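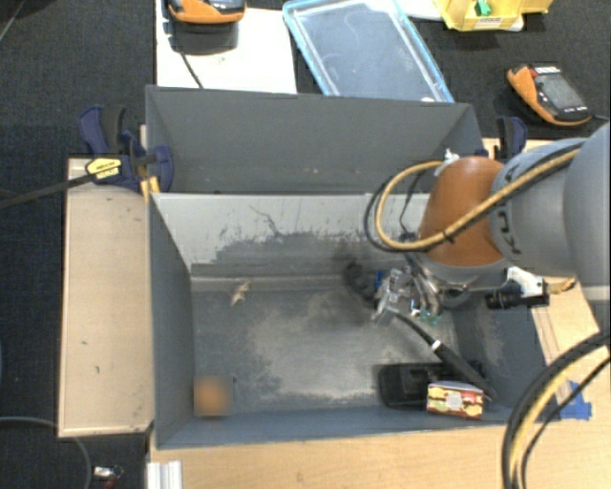 How many grasps does a picking system have to try before it can handle an object it has never met? In our runs it took around 1000, and I'd like to spend the next few minutes on why I think that number can still come down.

Slide 2. Say hello, thank Kiri Gilchrist for the invitation. Mention that Tane Grimshaw wrote the grasp scorer and is in the room, so the hard questions go to him!

Slide 3, the method. One arm over one bin, clutter of different shapes, and a model we call Arico that scores every candidate grasp before the arm moves. The part I love: we keep the failures. Each miss goes back into training with the same weight as a success, and the scorer gets much better at saying "don't bother" (pause here, people usually want to ask about the weighting).

Slide 4, the mix. Small boxes, flat things with rounded corners, little spiky shapes. Flat objects lying on the bin floor are the ones to dwell on. Point out how little room there is between an item and the wall when it sits close to the side.

Slide 5, results. We held out 41 objects and ran 332 test picks on them. Go slowly through the plot, left curve first. Training on misses as well as hits gave us the steeper curve, and I was so happy when Tane sent me that one.

Slide 6, what's next. Cartwright bins at the Vastunstead lab, which are deeper. Then two objects touching, my favorite problem. Leave the contact slide up for questions.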